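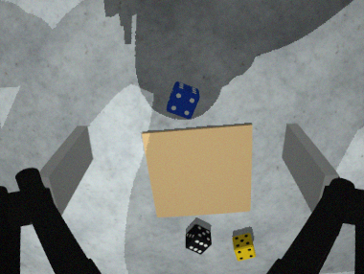

件名:賞味期限ラベルが少しずつ上にずれていく(再オープン)
区分:店舗機器/ラベル印刷
状態:解決済み → 再オープン → 保留 → 再オープン → 解決済み
優先度:中(起票者の希望は「最高」)
対象:Mosora 本店 作業場のラベルプリンター Zikotix
関連:在庫管理 Zeleke、設定同期 Prarna

最初の報告(店舗)
焼き菓子の裏に貼る賞味期限ラベルが、刷っているうちに上へずれていきます。最初の一枚は完璧です。二枚目もまあ完璧です。五枚目あたりで商品名の頭が欠け、十枚目を過ぎると「バターサブレ」が下半分だけになり、16枚目で賞味期限の数字が隣のラベルに引っ越します。電源を入れ直すと一枚目だけまた完璧になります。一枚ずつ電源を入れ直しながら刷る運用は試しました。おすすめしません。

返信(情シス)
報告ありがとうございます。一枚ごとの再起動は電源ボタンの寿命に関わるので中止してください。次の点を教えてください。
・ロールを最近替えたか
・用紙カバーがカチッというまで閉まっているか
・ずれは毎回同じ方向か
・Zeleke 以外、たとえば本体のテスト印刷でもずれるか

返信(店舗)
ロールは5月に仕入れ先が変わりました。見た目は同じです。カバーはカチッといいます。三回開け閉めして三回ともいいました。ずれは必ず上です。テスト印刷は、英語の文字がびっしり出てくるあれのことなら、きれいに出ます。きれいなだけで何が書いてあるのかはわかりません。

作業記録 1回目
遠隔で確認。本体は正常、温度も正常、エラー履歴なし。こういうときの「エラー履歴なし」ほど役に立たない情報はない。
センサーの清掃を案内。綿棒と無水エタノール。作業場には製菓用の洋酒しかないとの連絡があり、洋酒は見送ってもらった。乾いた綿棒で実施。糊のかすが少し取れた由。
清掃後、連続で印刷。ずれは変わらず。ただし気分はよくなったとのこと。

作業記録 2回目
新しいロールの仕様を仕入れ先に照会。ラベル本体と隙間を足した送りの長さは71ミリ。Zeleke 側のテンプレートにも71ミリと入っている。合っている。合っていてほしくなかった。
念のため旧ロールの残りを棚の奥から出してもらい、差し替えて印刷。同じようにずれる。ロールは無実。仕入れ先には問い合わせの文面がやや詰問調だったことをお詫びした。

作業記録 3回目
本体の用紙設定を印字してもらい、写しを受領。「用紙種別」が「連続紙」になっていた。
連続紙の設定では、プリンターはラベルの切れ目を見ない。長い一本の紙だと信じて、言われた長さだけ送る。送りにはわずかな誤差があるので、一枚では目に見えず、積もると数字が引っ越す。切れ目を見る設定なら一枚ごとに頭を合わせ直すため、誤差は積もらない。
「ギャップ紙」に変更し、用紙の自動調整を実行。白いラベルが数枚出て止まる。その後は最後まで位置が揃った。
店舗から「直りました」と連絡あり。チケットを解決済みに変更。担当者はこの時点で機嫌よく昼食に行っている。

再オープン(店舗)
翌朝です。またずれます。昨日の夕方までは本当に直っていました。夜のあいだは誰も触っていません。作業場は施錠していますし、鍵を開けてまで用紙種別を変えていく泥棒は聞いたことがありません。

作業記録 4回目
本体設定を再取得。「連続紙」に戻っている。
不揮発メモリへの保存漏れを疑い、「ギャップ紙」に直したうえで保存操作を明示的に実行。電源を切って入れ直しても「ギャップ紙」のまま。ここまでは正しい。
翌朝、「連続紙」。

作業記録 5回目
前回の反省として、電源を抜いたまま一晩置いてもらった。朝、電源を入れた直後に設定を印字すると「ギャップ紙」。数分後にもう一度印字すると「連続紙」。
つまり、起動してネットワークにつながったあとで誰かが書き換えている。人間ではない誰かで、毎朝欠かさず出勤してくる。
LANケーブルを抜いて起動すると「ギャップ紙」のまま変わらない。ただしケーブルがないと Zeleke から印刷もできない。完璧な設定で何も刷れないプリンターが一台できあがった。

返信(店舗)
今日の分は手書きにしました。焼き菓子は量が少なかったので助かりましたが、手書きの「7」が「1」に見えるとの指摘がレジから出ています。早めにお願いします。

状態変更:保留
Prarna の管理画面の権限申請待ち。申請フォームの「申請理由」が選択式で、「障害調査」がなかったため「その他」を選択。「その他」を選ぶと承認が一段増える仕組みになっている。

作業記録 6回目(木曜)
権限が届いた。Prarna は店舗機器の設定を夜間に集め、朝、機器がつながった時点で正しい設定を配り直す。問題は何を「正しい」とみなしているか。
配布履歴を見ると、本店のラベルプリンター向けに「ラベル_標準」という名前のプロファイルが2件ある。名前は一字一句同じ。中身は片方がギャップ紙、もう片方が連続紙。作成された経緯を追うと、連続紙のほうは以前レシート用の試し刷りで作られたもので、名前を変えるのを後回しにしたまま保存されていた。後回しにしたのが当部署であることも、履歴には丁寧に残っていた。
5月の Zeleke 更新で、プロファイルの紐づけ方法が内部番号から名前に変わっている。同じ名前があるときは、一覧で先に出るほうを使う。先に出るのは連続紙。
ロールの変更と更新が同じ月に重なったので、店舗も当方もロールを疑った。疑いやすいところに立っていたロールが悪い、とは書かないでおく。

対処
1. 連続紙のプロファイル名を「レシート試験_連続紙_ラベルに使わない」に変更。
2. 本店の割り当てからこれを外す。
3. ギャップ紙のプロファイルを「ラベル_焼き菓子_ギャップ71」に変更し、Zeleke の印刷設定で選び直す。
4. Prarna から手動配布を実行し、本体の設定印字で「ギャップ紙」を確認。
5. 用紙の自動調整を一回。
削除ではなく改名にとどめたのは、あの試験用プロファイルをどこかのレシート機が頼りにしている可能性を捨てきれないため。該当する機械は今のところ見つかっていない。

手順3でひとつ引っかかった。Zeleke の印刷設定は、選び直しても「適用」を押さずに画面を閉じると何も言わずに元へ戻る。「適用」はウィンドウを縦に広げないと見えない位置にある。一回やり直した。

返信(店舗)
刷れています。途中で商品を切り替えても大丈夫でした。
ところで、ずれたラベルが溜まっているのですが、これは返送が必要ですか。数えてほしいと言われたので数えたら700枚ありました。商品名が下半分のもの、期限だけのもの、何も刷られていないように見えて端に点がひとつあるものなど、種類は豊富です。

返信(情シス)
返送は不要です。期限の数字が読めるものが紛れると困るので、裁断して廃棄してください。枚数は経理に出す消耗品の報告に使います。種類別の内訳は要りません。

経過観察
翌朝 6時50分、起動後に設定を印字。「ギャップ紙」。
その次の朝も同じ。
定休日明けの朝も同じ。店舗から写しと一緒に「まだ裏切られていません」との連絡あり。

店舗向けの控え(プリンター横に貼ってあるもの)
・一枚目は合うのに続けるとずれる:まず設定印字。本体の「送り」ボタンを押したまま電源を入れ、ランプが点滅したら離す。
・「用紙種別」の行を探す。GAP と出ていれば種別は正しい。CONTINUOUS と出ていたら印刷を止めて情シスへ。本体で直しても翌朝戻る場合がある。
・GAP なのにずれる:ロールの左右のガイドを紙に軽く当て、自動調整を一回。白いラベルが数枚出るのは正常。
・最初の一枚からずれている:別の原因なので、このチケットに追記せず新しく起票する。
・綿棒は引き出しの上段。洋酒は使わない。

残件
・Prarna で同名プロファイルを保存するときに警告を出せないか、提供元へ要望を送信。受付の自動返信が来た。件名の欄が空だった。
・他店舗の割り当てを確認。同じ名前の重複はなし。「新しいプロファイル(コピー)(コピー)」は一件あったが、誰も使っていないので別チケットに回す。
・Zeleke の「適用」ボタンの位置について手順書に追記。手順書の画面写真が前の版のままなので、差し替えは次の更新のときにまとめて行う。
・権限申請フォームの選択肢に「障害調査」を追加してもらうよう依頼。依頼の区分は「その他」で提出、現在承認待ち。

状態変更:解決済み
再発時はこの番号で再オープンしてください。電源の入れ直しは一回までで結構です。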